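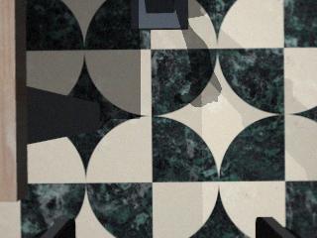 Green marble and cream floor, gripper open, from the simulator.

Notes from the open day at Dakley – kitchen and workshop tips, the ones worth keeping

Went in May. Doors at 2, stayed till they started stacking chairs. Dakley does robot arms for small kitchens and benches, and most of the afternoon was demos, some on real arms, some run in simulation on a big screen. Took notes on the back of the handout. Half of them are about robots, half are about my own kitchen, which I didn't expect to be thinking about so much.

Typing this up fast before I lose the handout. Sorry for the order.

FLOORS AND BUSY PATTERNS

The simulated floor was the thing everybody talked about over coffee. Circles and star shapes, dark green against cream, plus shadows falling over it. The presenter said they pick floors like that on purpose. Plain gray floor, the software does fine. Patterned floor with shadows, it starts seeing edges that aren't edges.

Same with people. If you have a patterned floor at home:

Drop a screw or an earring on it – turn off the overhead light, lay a flashlight flat on the floor and sweep it slowly. Small things throw long shadows. Pattern doesn't.

Work over a tray. A plain one, light color. Any job with small parts, tray first.

Small rug by the bench if you can't stand the tray. Short pile. Long pile eats washers.

Marble or anything like it: no vinegar, no lemon, no bathroom spray. Plain water and a drop of dish soap, then wipe again with just water. Dry it with an old towel. Wipe tomato and wine right away, don't rub, blot.

Cream tile shows everything. Baking soda and water paste on ceramic, leave ten minutes, rinse. Not on the polished stone.

LIGHT

Second demo was the same sorting job under three lighting setups. With the lamp behind the arm it kept missing its marks, its own shadow in the way. Lamp moved to the side, much better.

So I came home and moved mine. Right handed, lamp goes left and a bit forward. Lefties the other way. Under-cabinet strip goes toward the front edge of the cabinet, not against the wall, otherwise you stand there chopping in your own shadow. Twenty years I had that wrong.

If you sand wood: lamp low and to the side. You'll see scratches you can't see from above. Do this before the finish goes on, please, not after like me with the shelf.

Finest paper for the last pass was 800, the guy at the wood table used it between coats. For bare boards start at 80 and work up, don't skip grits.

GRIPPING THINGS

Lots on this. One table had an arm with swap-on fingertips and you could try them on jars, sponges, a bag of rice. Hard smooth tips slip on glass. Rubbery tips hold with way less squeeze.

At home:

Wide rubber band around a stuck lid. Two if it's a big jar.

Damp cloth under the cutting board. Damp, not soaking. Should not slide when you push it with one finger.

Scrap of shelf liner in the vise jaws when you clamp anything painted.

Dip-on rubber for plier handles works but takes a full day to set. Do it on the porch, it smells.

Wet hands and a full pot – put the pot down and dry your hands. Sounds dumb. I have the scar.

Also they open the gripper wide before coming down on an object, wider than it needs. Then close slow. Tried it with tongs and chicken thighs and I tear the skin a lot less now.

PUTTING THINGS BACK IN THE SAME PLACE

The Fontes people had the next table over, they make drawer inserts and bench mats. Outline of every tool on the mat, a robot can find it, so can a teenager. No need to buy one. Trace your tools on cardboard with a fat marker, cut to drawer size, done in one evening. Cardboard gets ratty, replace it when it does.

Heavy stuff between knee and shoulder height. Knives never loose in a drawer. Glue bottles upside down in a can so the glue is at the nozzle.

Label the shelf and not only the jar. When the jar is gone you know what to buy.

I did the spice shelf the same night. Found three open cumins.

HEAT

Prostis ran a kettle station, pouring and timing. Water boils at 212 at sea level and lower up in the mountains so pasta takes longer there, taste it and forget the clock. They check the sensor in boiling water before every session. Do this with your meat thermometer twice a year. Boiling water, tip not touching the pan, read it. Then a glass packed with ice and topped with water, stir, should say 32. If it's off by a couple degrees write the number on tape and stick it on the case.

Oven too. Hang a cheap oven thermometer on the middle rack and see. Mine runs hot at the back left, so I turn the tray halfway.

PRACTICE RUNS

The simulation idea stuck with me. They run the job on screen many times over before a real arm touches a real plate. My version – dry fit everything. Lay out the pieces with no glue, clamps on, clamps off, then glue. Same with wallpaper, same with tiling, lay a row out loose before you mix any adhesive and look at where the cuts land. You don't want a skinny sliver by the door.

With patterned tile lay four and look at how the corners meet. One turned wrong spoils the whole circle and you will see it every morning. Pencil a small arrow on the back of each.

Recipes, too. Read to the end first. All the way. "Chill overnight" is always in the last line.

IF YOU GO

They do it again in the fall I think. Lumier had the coffee cart, good, cash only. Parking behind the building fills up early, use the street. Wear closed shoes, they turn you away from the workshop side in sandals and there was a line of unhappy people becuase of it. Bring a pen. Kids are allowed on the screen demos but have to stay behind the yellow tape at the real ones.

Ask at the wood table for the offcuts box. Free, nice maple in it. I got enough for two trivets and a doorstop, will post the trivet thing when the oil is dry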